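Why Did the Gripper Not Let Go?

A story about a fault, for readers who like machines

Some robots learn by copying people. A person takes a gripper in the hand, like a big gray claw, and does small jobs with it. The gripper remembers every movement, and later a robot arm can try the same movement alone.

At the Horkitz workshop, people did this for many weeks. One morning in January a gripper closed on the sleeve of a jacket and stayed closed. The person pressed the release. Nothing. She pulled a little, and the sleeve began to tear.

Was it dangerous? A sleeve does not feel pain, but a finger does. So everybody stopped the work and put the grippers down. This is the first rule when a machine does a thing you did not ask for: stop, and take your hands away.

Then they looked for the cause. Inside the gripper is a sensor, a small part that feels how hard the fingers squeeze. It sends a number to the computer 300 times in one second. A tiny thread from the cloth was caught under the sensor, and it sent the same number, 922, again and again. The computer believed that the fingers were still open. When the person pressed the release, it answered in its own way: "Already open, nothing to do."

You see, a computer believes its sensors. If the sensor is wrong, the computer is wrong also - and it does not know it.

The repair had two parts. A soft cover now keeps threads out. And there is a new check: if the number stays the same for five seconds while the motor is turning, the motor switches off and the fingers become loose.

People went back to their jobs with clothes, chairs and small tables.
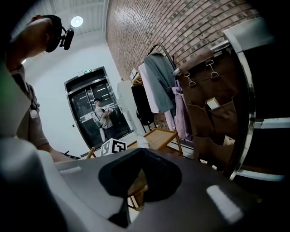 Chepkoech Mbwambo wrote to us after reading the first version of this page. She asks why the gripper did not simply have a big red button. It is a good question, and the new ones have it, on the side where the thumb can reach. You must still check the button every morning, she adds, as a button can also break.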